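We use cookies to remember your preferences and measure traffic. Accept all | Manage settings

How many demonstrations is enough?

By Ingeborg Danzer
Saturday, August 28, 2021

The number on the slide was 3,396. Gebhard Ammann, who runs data gathering at Mirnano, left it up for a good while, and I understood that I was meant to be impressed. Each one was an example of a snack counter order being put together by a two-armed robot. Feed them all to the learning system and it will pick up the job the way an apprentice does. So goes the pitch.

I have trained apprentices. They don't need 3,396 of anything, and they ask questions when the cups run out.

My complaint is with what gets counted. An example in which the tray lies square to the operator and the cup is exactly where it was in the last one teaches very little the second time. By the 26th time I suspect it teaches the system that cups live in one spot. I asked Ammann how many different layouts were in the set. He said the team was "still tagging that." I asked how many operators there had been. Two, both very good.

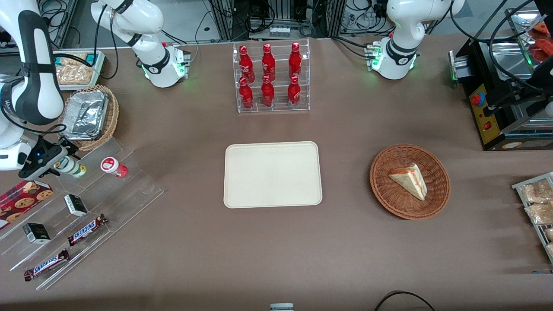 Very good operators are part of the problem. They don't fumble. They don't reach for the wrong cup and change their minds, so the system never gets to see what changing your mind looks like. Burgi Imhof, who collected examples at Plaltby for 11 months before she quit, told me that anything clumsy was thrown out before lunch. She thought the clumsy ones were the best material they had. I think so too – a counter on a busy afternoon is mostly recovery.

Then there is the matter of the goods. Packaging gets redesigned. Cake slumps. A candy bar lands wrong side up, and a customer wants the drink first and the rest later. People in the field call this variation and promise to add it in the next round, which is always the round after the funding.

I'm not against the work. It is slow and dull, and the people doing it deserve more credit than they get. But I'd like to see one company publish its layouts, its operators and its discarded attempts next to the big total. Ammann said he would think about it. I've asked Schwaiger the same thing and have yet to hear back.

Contact | Privacy | © 2021 Zudlow | Back to top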